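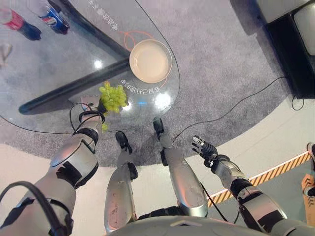 The Drurninwood Schedule

The assessor's instructions from Alent ran to 50 pages, and page one said that every item was to be listed before it was moved. Item 3287 was the table. Glass top, clear, black support under it. Chinese characters printed on the glass, one line of them including the figure 80%. She wrote this down in the column marked Surface and left the column marked Purpose blank.

Item 3288 was a round dish, cream coloured. Item 3289 was grapes, green, one bunch. The schedule had no category for fruit. Under the rules, anything without a category went to the Zuluswood store and was held there for 100 days. She considered the grapes and the 100 days, and entered the grapes as a fitting. 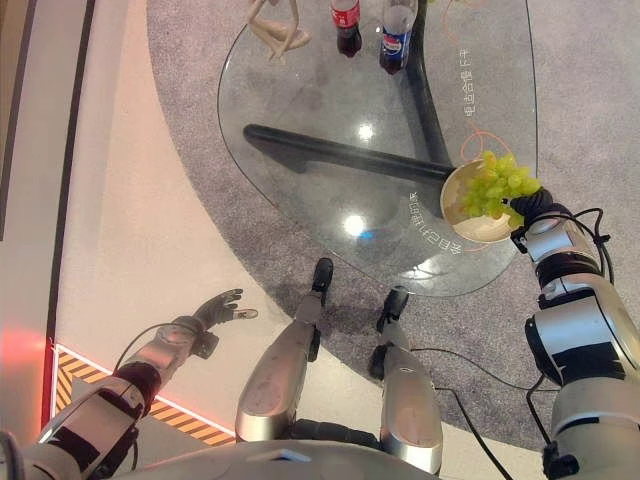 Glass table with dish, grapes and two bottles.

The bottles were simpler. One had a red label and the other a blue Pepsi label, and both went under Liquids, sealed or unsealed to be confirmed. The small beige figurine near them took longer. It had bent limbs and looked seated, and the form asked for its height when standing. She wrote "not applicable" and initialled it.

By noon she had reached the carpet. The previous assessor's sheet, dated 8/18/22, was still clipped inside the folder. It listed the same table, the same dish and one bunch of grapes, green, entered as a fitting. The handwriting was hers.

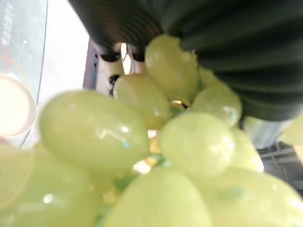
Negash

She checked the item numbers twice — they matched. Then she turned the old sheet over. On the back was one line in pencil: "Count 1581 does not exist. Do not go looking for it."

She went back to the start of the schedule and ran her finger down the numbers. 1580 was a coat hook. 1582 was a door. She put the lid on her pen and went to find the coat hook.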